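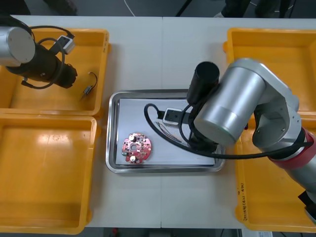 Worktable with yellow bins and steel tray, November.

Udton Materials Laboratory, aggregates notebook
Entry by Fouad Abdelaziz, November, begun 8:15 a.m.

Subject: sieve analysis of washed sand from the Ramasamy pit, repeat of the earlier run.

The first run was set aside on review. The retained masses did not add up to the starting mass, and the gap was larger than this laboratory accepts. The sheet for that run remains in the binder, struck through and initialed. It should not be used for any purpose, including comparison with the figures below.

Sample preparation. The bulk bag was opened and tipped onto a clean tarp. The sand was damp at the bottom of the bag and nearly dry at the top, so it was turned over by shovel until the color was even. It was then coned, flattened and quartered. Opposite quarters were kept and the procedure repeated until the portion fitted the large drying pan. The remaining quarters were returned to the bag, and the bag was tied and relabeled with the original number.

Drying. The pan went into the oven at 60 degrees Celsius, and was left overnight. A higher setting is allowed for clean sand, but the client has asked that the organic matter be looked at afterward on the same material, and the lower setting was agreed for that purpose. The pan was weighed in the morning, returned to the oven, and weighed again before lunch. The two readings agreed. Dry mass of the portion, less the pan: 2,997 g.

The Hilard balance was checked with the reference weight before and after. It drifted slightly while the side door was open to the loading area. Colleagues are asked to keep that door shut during weighing. A note to this effect has been placed on the door before and has fallen off; it is now fixed with proper tape.

Sieving. The stack was run in the usual order, coarsest at the top. The 2 mm sieve had grains lodged in the mesh from previous work. These were brushed out from the underside with the soft brush before the stack was put together. The wire brush should be kept for the coarse sieves. One of the fine sieves shows a slack area near the rim. It passed the visual check today, but I would prefer that it be replaced before the Bradura samples arrive, as those are mostly fine material and any weakness in the mesh will affect them more.

The portion was too large to be shaken in one charge without overloading the fine sieves. It was split and shaken in separate charges, and the retained masses were combined by size. I suspect overloading was the fault in the first run. The earlier sheet gives no charge size, and the operator could not recall whether the material had been split.

After shaking, each sieve was finished by hand over a sheet of white paper until very little passed. The fine sieves took the longest. Dust in the pan was collected with the small brush and weighed with the pan fraction.
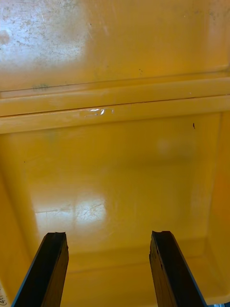
Should the material lodged in the mesh be counted with the sieve on which it is found?
It is counted as retained on that sieve. Brush it out gently from the underside, and add it to that sieve's fraction before weighing. Grains left over from earlier work must be cleared before the test begins.

Result. The fractions now sum to the starting mass within the accepted limit. The grading falls inside the client's envelope on every sieve except one of the middle sizes, where the sand is a little coarse. This is in keeping with what the pit reported informally after the screen was changed. I have entered the result as found and made no comment on cause in the report.

Wash test. A separate portion of 50 g was taken from the dried material and set to soak in the small beaker. The water clouded at once on stirring. Decanting is to continue until the water is clear, after which the residue goes back into the oven at the same setting.

Outstanding:
Order a replacement for the slack sieve.
Add a line for charge size to the sieve sheet.
Move the Ramasamy bag off the floor by the sink.
Weigh the washed residue and complete the fines line on the sheet.

Entry closed 4:40 p.m. F.A.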